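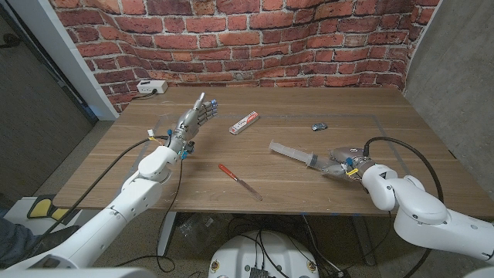 Why do two people measuring the same 5 ml of water end up with different amounts?

They read the scale from different heights, they stop at different parts of the curve, and a bit of water always stays behind in whatever they poured it from.

Measuring Small Volumes
Notes for week 3, Rokargate evening course, room 16

I've typed these up from my scribbles, so they follow the order I talked in and wander off where I wandered off. Bring them with you next time, we'll need the table you started filling in!

Units first
A millilitre is 1000 microlitres. I know most of you know that, but half the mistakes in the practical last term were in the unit column and the measuring itself was fine. Write the unit next to every number, even in your rough working. A cubic centimetre and a millilitre are the same size, so older books that say cc are giving you ml.

Reading the curve
Water creeps up the wall of a glass cylinder and leaves a dip in the middle. You read the bottom of the dip, with your eye level with it. If you look down from above you'll read too high, and if you crouch too far you'll read too low. This is called parallax and it's the same thing that makes the passenger think you're driving slower than you are (or faster, depending on the car). In some plastics the dip is much flatter, and I find those easier to read.

With a syringe you go by the edge of the plunger seal that touches the liquid, all the way round the barrel. If the seal has a cone on it, ignore the point of the cone. Get the bubbles out before you read anything — tap, push gently, look again.
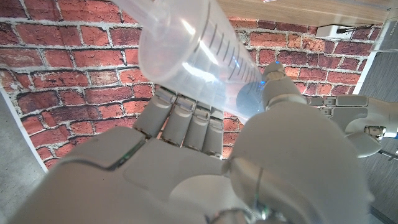 Fig. 2. Fingers partly curled, clear cylinder above.

Accurate or precise?
People use these as if they were one word. Accurate means close to the true value. Precise means your repeats are close to each other. You can be beautifully precise and wrong every single time, and the Drorel set we use for demonstrations is a lovely case of it: every go lands on almost the same figure, and every go is short. I rather like that set for teaching and would never cook with it.

Choosing the size
Use the smallest thing that will hold the whole amount in one go. Filling a small measure over and over adds up a small error each time. On the other hand, 2 ml in the bottom of a big jug is a guess. For the 115 ml in the Holst exercise I'd take a narrow cylinder that goes just past that mark.

To deliver or to contain
Look for TD or TC on the glass. TD means the marked amount is what comes out, with the last film left behind already allowed for, so don't rinse it through. TC means the marked amount is what's inside. The Levuris worksheet mixes both kinds on purpose, and I'm told it's mean of me.

Checking by weight
Water at room temperature weighs very nearly a gram per millilitre, so a kitchen scale will tell you a lot. Put the cup on, zero it, add your water, write it down, and start again with a dry cup.

For next time
Finish the Holst exercise, all the repeats, including the ones that look silly. Don't cross any out. Have a go at questions 1 and 2 on the Levuris sheet and leave the last one, we'll do it together after the tea break.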